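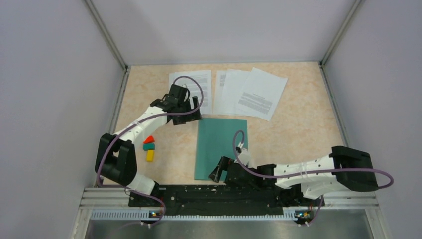
Printed sheets and small coloured blocks on the tabletop.

Storage tents: what to ask before you order

Most of the calls we get at Tumix in March are about storage tents. Farms want somewhere dry for feed and machinery, builders want cover for timber, and small warehouses have run out of floor and don't want to wait for planning on a brick extension. The questions tend to be the same, so this month Loretta Dvorak from our sales desk has put the answers in one place.

Size

Measure what you want to store, then measure the vehicle that will bring it in. A lot of first orders come in too narrow because the customer has allowed for the pallets and forgotten the forklift. You need room to turn as well as room to stack. Our Paro range goes up in bays, so length can be added later by unbolting the end wall and moving it along. Width can't be changed once the frames are made. If you are stuck between two widths, take the wider one.

Height is given in two ways on our quotes. Eave height is at the side wall and ridge height is in the middle. If you plan to stack right up to the sides, the eave height is the one to look at.

Ground

A tent can stand on concrete, tarmac, compacted stone or grass, but the fixings are different for each. Concrete takes expansion bolts. Tarmac depends on how thick it is and what is underneath, and we may ask you to drill a test hole. Grass and soil take long steel stakes, and on soft ground we would normally add weights.

Please tell us about pipes and cables before the crew arrives. We had a job last year where the water main was marked on a drawing in the site office and the drawing stayed there until the second morning. Two hours were lost moving a row of stakes.

A slope of a few centimetres across the width can be taken up with packing plates. More than that and the ground should be levelled first, which is work for a local contractor.

Covers

The standard roof cover is PVC-coated polyester in white. It lets in enough daylight to work by for most of the day. Grey and green are also available, and both make the inside darker, so allow for lighting. A blackout cover can be supplied for goods that fade.

Side walls can be the same fabric or steel sheet. Fabric is cheaper and quicker to put up. Steel is better where vehicles pass close by, and some insurers ask for it. Check with yours before you order, as swapping walls later costs more than choosing them at the start.

Condensation

This is the complaint we hear most in a first winter. Warm air rises, meets a cold cover and drips. Vents in both gable ends help a good deal, and so does leaving them open. For paper, grain or anything boxed in card, ask for the double-skin roof. It adds to the price but it is far easier to fit during the build than afterwards.

A job at Hikudthorpe

The largest tent we finished over the winter was for Tshabalala, a packaging supplier at Hikudthorpe. It covers 1,260 square metres and stands on an old lorry park behind their main building. The crew took 17 working days, including a stop for high wind.

Elmarie Mokgethi, who runs the yard there, asked for a roller door at each end so that lorries can drive straight through without reversing. The frame is held down by 352 anchor bolts, and every one was checked with a torque wrench before handover. She has since asked us to price a covered link to the loading bay – that drawing is with the engineer now.

Looking after it

Walk round the tent after every storm and look at the base plates, the tension straps and the corners of the cover. Loose straps let the fabric flap, and flapping wears it through at the frame. Small tears can be patched from the kit supplied with each tent. Clean the patch area and let it dry fully before you use the glue.

Clear snow from the roof with a soft broom from inside, pushing upwards. Don't climb on the cover, and don't use a shovel.

Bolts should be checked once a year. We offer this as a yearly visit, or you can do it yourself with the sheet in the back of the handbook. Replacement handbooks are free from the sales desk – have your order number ready when you ring.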